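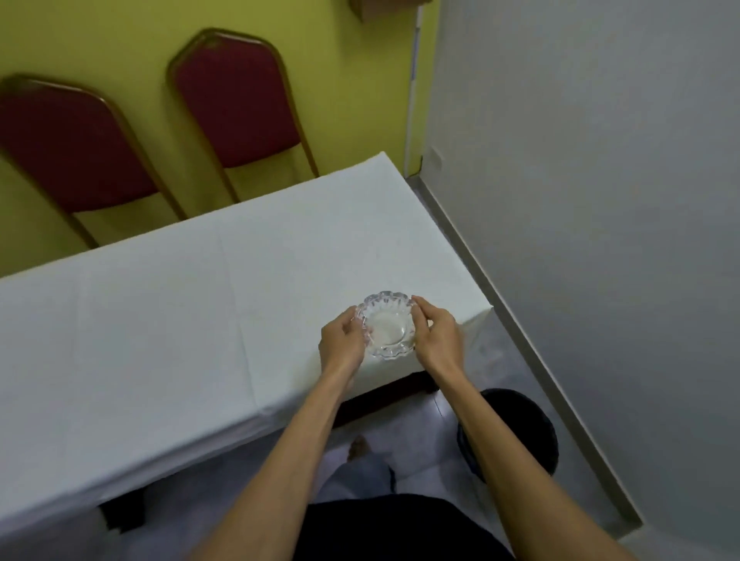 ## 4. Setting up and looking after the Wastum cell

I'll go through the cell the way I'd show it to a new colleague, which means starting with the job and getting to the bolts later. Wastum has one task: pick up a glass dish from a covered table, carry it to a bin on the floor, tip it, and put it back. When Gerardo Serra and I first wrote the task down it took up two lines, and I thought we'd have it going by December. (We did not have it going by December.)

### 4.1 Getting the motion from people

Before we touched the arm we spent a good while on how people do this by hand. The dish is clear pressed glass with a wavy rim, and on a white cloth it half disappears, even for me. A person simply takes hold of it with both hands, one on each side, fingers over the rim. Our Hasetti arm has a single Dranow gripper, so copying that was out of the question. What we could copy was the order of things: get a firm hold, lift straight up, bring the dish in low over the bin, and only then tilt it.

Figure 4 has the moment we kept coming back to when we tuned the tipping height. The dish is held only just above the mouth of the bin, one hand flat along the left side and the other pinching the right rim to tilt it. Our first program tipped from far higher up, and the ash went everywhere except the bag.

**Figure 4.** Tipping by hand over the lined bin: flat left hand, right hand pinching the rim.

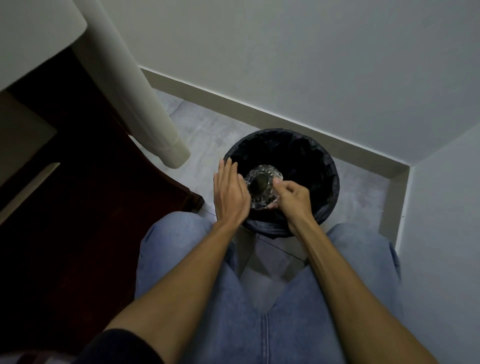
So the tipping height came down to 80 mm above the rim of the bin, measured from the lowest point of the glass. I'd have liked to go lower still, but the bin liner is the trouble. It folds over the rim and sticks up in odd places, and on a bad day a fold will catch the gripper finger on the way out. We now press the liner down by hand before each session and run one slow pass with an empty gripper. If the finger touches plastic, we fold the bag again and repeat.

### 4.2 Mounting and first alignment

The arm sits on a steel post next to the table in our Park room. I shimmed the post twice, because the floor tiles there aren't level and I had trusted them (my mistake, Gerardo had a spirit level in his bag the whole time). After that we set the table height from the cloth itself — a crease can lift the surface enough to make the gripper think it has arrived early. Smooth the cloth first, then teach the pick point, in that order.

For the pick itself we ended up closing the fingers across the widest part of the rim and turning the wrist until both pads sat in a dip of the scallop. Pads on a high point slip. You can hear it when it happens, a small scraping squeak, and I stop the run as soon as I do.

### 4.3 Day-to-day care

The cell log has 3716 entries up to 30 April 2023, and a great many of them are in my handwriting and say "pads". Ash is fine and greasy and gets into everything. We wipe the finger pads after every run of 100 tips and swap them when the surface has gone shiny. A wipe with a barely damp cloth does the job. I tried a stronger cleaner once and the rubber went hard, so please don't.

The wrist joint gets a look at the same time. I move it by hand through its full turn with the power off and feel for grit. If there's any, the cover comes off (four screws, and the short one goes at the back!) and the seal is brushed out dry. The whole round takes some 20 minutes when nothing is wrong.

One fault we never fully cured. Now and then the arm puts the dish back slightly turned, and over a long session the turns add up until the taught grip lands on a high point again. We've put in a re-centring push against a padded stop, which helps, though the stop wears and has to be checked with the pads. Gerardo would prefer a camera on the wrist. I'd prefer a rounder dish, and we have agreed to leave both for the next version of the cell.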